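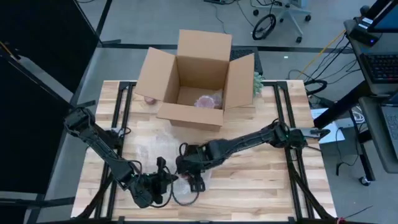
Packing Up a Kitchen Without Losing Your Mind (or Your Best Mugs)

I've moved house four times now, and every time I swear I'll keep less stuff, and every time I end up sitting on the floor at midnight wrapping eggcups. So these are my notes, mostly for my own benefit, but my sister-in-law keeps asking me to write them down and I've run out of excuses!

Start with the boxes

Small ones for the kitchen, always. I know the big ones look like a bargain but a big box of plates is a big box you can't lift. If you're getting second-hand ones, press the corners with your thumb. A good corner pushes back. If it feels like a digestive biscuit that's been dunked, put it in the recycling and find another.

Tape the bottom along the seam and then twice across it. I used the cheap tape for our first move and the bottom came open on the stairs with the casserole dishes in it (we ate off picnic plates until June). These days I buy Zeston tape, the noisy brown sort, and I fold the end under after every strip so I'm not picking at it with my fingernails for the rest of the afternoon.

Glasses and mugs

Stuff the inside first, then wrap the outside. People skip the inside bit. A scrunched-up sheet of paper or a clean sock does fine, and the socks have to travel anyway. Stand glasses upright, rims to the top, and never lay a wine glass on its side however neatly it seems to fit. Mugs are tougher but the handles aren't, so I give each handle its own little twist of paper before rolling up the whole thing.

Newspaper is fine for saucepans. It's a nuisance for anything pale, as the ink comes off on the china and on you, and then on the light switches.

Plates

On their edges, like records in a rack. I was very suspicious of this when I first heard it, but I haven't broken a plate since I started doing it. Put a folded tea towel underneath, a sheet of paper between each one, and another towel on top. Then give the closed box a gentle wobble. If you hear chinking, open it up and pad it some more.

Things with lids

Tape never goes straight on to a teapot or a storage jar. It takes the pattern off, or leaves that grey sticky line that you'll be rubbing at for years. Wrap the lid on its own and tuck it in beside its pot. For oil, vinegar and anything else runny, take the cap off, lay a square of cling film over the top and screw the cap back down. Then stand the bottles in a washing-up bowl, and carry that in the car with you if you can.

I had a bottle of fish sauce go over in the back of the van once. We'll leave it there.

Plants

Windowsill plants go last and come out first. I stop watering mine a couple of days before so the pots are lighter and the soil stays put. Little succulents are very forgiving, and a loose collar of paper around the stems keeps the leaves from being knocked off. If a few do drop, keep them! Lay them on some dry compost and you may well get new plants out of it.

Labels

Write on two sides as well as the top, because the top is no use at all once they're stacked. I put the room, then one or two things I'll be hunting for ("KITCHEN, tin opener, good scissors"). "Misc" is banned in our house. Last time I had 19 kitchen boxes and the only one I couldn't find was the one I'd labelled "Misc".

The kettle box

Kettle, mugs, teabags, loo roll, washing-up liquid, a sharp knife, phone chargers, a bin bag and something to eat that doesn't need cooking. Ours is an old Orkier crate with a rope handle so it can't be mistaken for anything else, and it goes on the front seat.

Afterwards, flatten the boxes as you empty them and slide them behind a door. I keep the best few for Christmas decorations, and the rest go to whoever's moving next.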